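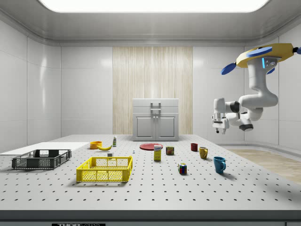
**Demelthorpe College — Furniture and Fittings Group**

## Review: Triva two-door base cabinet

The Group was asked to assess the Triva as a possible replacement for the storage units in the staff kitchens and the ground-floor study rooms. One unit was bought from Rurklow at the full price and placed in the Farooqui Building kitchen, where it stayed in daily use for 22 weeks.

### Delivery and assembly

The cabinet came flat in two boxes. The instructions are clear up to the fitting of the back panel, at which point two drawings appear in the wrong order. Kylie Hapeta of the Estates Office put the unit together alone in 93 minutes and recommends a second person for lifting the top. All screws were present. One hinge was bent and Rurklow replaced it within the week.

### In use

The unit is 80 cm wide and fits beneath a standard worktop. The shelves may be set at four heights, although the lowest leaves too little room for a kettle. Doors close quietly and have stayed level. The drawer is less good: it runs smoothly when half full, but drags to the left once loaded with cutlery, and the stop at the back is weak.

Tea and coffee wiped off the outer surfaces without trouble. Turmeric did not, and a faint yellow ring remains on the top. Staff also reported that the plinth marks easily when the floor is mopped — a clear coat of varnish would probably help.

### Cost

Rurklow offers a discount on orders of 20 or more. Smaller orders carry a delivery charge for each unit, and this should be included in any comparison with the present supplier.

### Recommendation

The Triva is suitable for study rooms and offices. For kitchens, the Group advises waiting for the revised drawer runners, which Rurklow expects to supply in December. Departments wishing to inspect the unit should write to the Estates Office.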